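Ticket 531
Product: Vomeo Label Designer
Subject: Back print comes out in wrong size and turned after the July update
Opened by: Lumturie Perić, Barau
Assigned to: Damir Begović, Petek support
Priority: Normal
Status: Waiting for customer

Lumturie Perić wrote:

Hello,

We use Vomeo to prepare the artwork for work shirts, and we send the finished files to a heat transfer press. Until the July update everything was fine. Now the text for the back of the shirt is exported too small, and on one of our two computers it is also turned by 180 degrees. On the screen the preview is correct. Only the exported file is wrong.

What I tried already:

1. Closed the program and started it again. No change.
2. Deleted the export preset and made it new by hand. The size became correct for one file, then wrong again with the next one.
3. Exported as PDF and not as PNG. The size is correct in PDF, but the rotation is still there on the second computer.
4. Changed the page from portrait to landscape and back. No change.
5. Installed the program again on the second computer. I kept the old settings folder, maybe this was a mistake.

The scale in the export window shows 87 percent. I never typed this number. When I write 100 and press Save, it shows 100, but after opening the window again it is 87.

We have an order of 3,000 transfers waiting, so I would be thankful for a quick answer.

Damir Begović wrote:

Hello Lumturie,

Thank you for the clear list, it saves us a lot of time. I think you have two separate problems here – one with the scale and one with the rotation.

The scale value is stored in the preset file and also in the printer profile. After the update the program reads the printer profile last, so your 100 is overwritten. Please open Settings, then Output, then Profiles, and remove the mark at "Use profile scale". Do this on both computers.

For the rotation, please tell me what kind of layout you want on the back and how many lines of text it has.
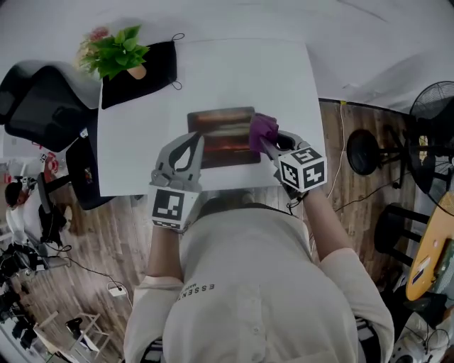
Lumturie Perić wrote:

I removed the mark at "Use profile scale" on both computers and restarted them. On the first computer the value stays at 100 now, also after I close the program. I made more than 8 exports and all have the correct size. For the layout, we want it like on the white shirt with ESSENTIAL across the upper back: small black capitals, and one smaller line under it. Both lines are upside down in the photo, but of course for us they must be readable when the person is standing. On the second computer the size is good too, but the rotation did not change.

Damir Begović wrote:

Good, then the scale problem is solved. I made the same layout here with two lines and exported it without rotation, so the template itself should be all right.

Please close Vomeo on the second computer and rename the folder "settings" to "settings_old". Then start the program and export one file before you change anything. The old folder keeps a value called "feed direction", and the new installation does not replace it.

Please do not delete the old folder yet. Your color lists are inside, and we can copy them back later.

Lumturie Perić wrote:

I renamed the folder and the first export was in the right direction. Thank you! Then I connected the Zivel press profile again and the text was turned one more time. Without this profile it is fine. Can we print with the standard profile for now, or will the margins be different?

Damir Begović wrote:

You can use the standard profile. The top margin may be a little different, so please make one test transfer before you start the big order.

Please also send me the Zivel profile file. You find it under Profiles, Export to file. I would like to compare the feed direction in it with the one from your first computer.

Status changed: Open to Waiting for customer
Last update: 2026-10-25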